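Kitchen arm build, wrist cam view and a question about fingers
Home Builds > Arms and Grippers

getse_alvarado
Original poster
OK so I've been lurking here since May and finally have something worth posting. I'm building a small arm for the kitchen counter (my wife's condition was that it stays on the counter and not on the dining table, fair enough). The goal for now is dumb and simple: go down to the cutting board, pick up a carrot, put it in a bowl. That's it!

The base and shoulder are from a kit I got off Abundio at the Rosales shop, the rest is mine. Two fingers, parallel, one servo. The wrist camera sits behind the fingers and looks down past them. The hover height over the board is what's killing me. Depth guess from the camera says one thing, the joint angles say another, and they disagree by 12 mm depending on where I am over the board. Near the corner it's worse.

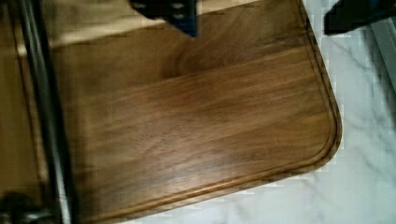 Wrist cam over the corner of the board, fingers open.

You can see the pale band up on the left side of the wood. My code loves that band. It also loves the juice groove, it'll lock onto it like it's the edge of the board. Anybody dealt with this?

ruairi_s
Nice walnut, if it is walnut. I'd be scared to drop a finger on that.

Your pale band looks like glare to me. Kill the light over the counter and try again before you touch any code. I lost two evenings to a ceiling light once.

getse_alvarado
Could be any brown wood, it was a gift and I never asked lol. I'll try the light tonight.

braulio_t
Gonna disagree with Ruairi a little. Light matters, sure, but a 12 mm error that changes with position smells like the arm sagging. How much does the gripper weigh with the camera on it?

getse_alvarado
428 grams, on the kitchen scale.

braulio_t
Yeah that's a lot to hang off a kit shoulder. When it reaches out to the far corner it droops and the angles have no clue. I had the same thing on my Irnia arm and ended up printing a stiffer elbow.

ruairi_s
Droop explains the height. It doesn't explain locking onto the groove. Those are separate problems and if you fix both at once you won't know which one did it.

braulio_t
Didn't say it did. I said fix the droop first.

elvia_c
For the groove, why not just use the outside of the board? Brown wood on white marble, that's about as easy an edge as you'll get in a kitchen. Find the big color change, then throw away any line that runs parallel inside it. The rounded corner makes a decent landmark too.

One thing though, the edge in your picture looks kind of blocky to me, little square patches where the brown meets the white. What compression are you running? If it's cranked up you're giving away accuracy for nothing.

getse_alvarado
Oh man. It's whatever the default was. I never looked!!

elvia_c
Look :)

lozano_abundio
Hey, glad that kit went to a good home. Braulio is right about the shoulder, I should've warned you, it was fine with a lighter gripper. I've got a spring from the Orkthorpe version in a drawer here, swing by and take it.

Also put something soft on those fingertips before you come down for real. Shrink tube works. I use bike inner tube.

ruairi_s
Inner tube leaves black marks. Silicone.

lozano_abundio
Never had a mark in my life, Ruairi.

getse_alvarado
Update. Turned the counter light off and the band was still there but a lot weaker, so half a point to Ruairi. Compression was set super high, I lowered it and the edge finder is much happier, it hasn't grabbed the groove since. Height is still off at the far corner so I'm picking up the spring from Abundio after work. Going with silicone tips because I have to live with the person who owns the board.

braulio_t
Post the numbers once the spring's in. And measure at the near corner too, not just the bad one.

getse_alvarado
Will do. Does anybody know if the Nulloston shoulder bracket takes the same screws? Mine are M3 and one is already kinda stripped.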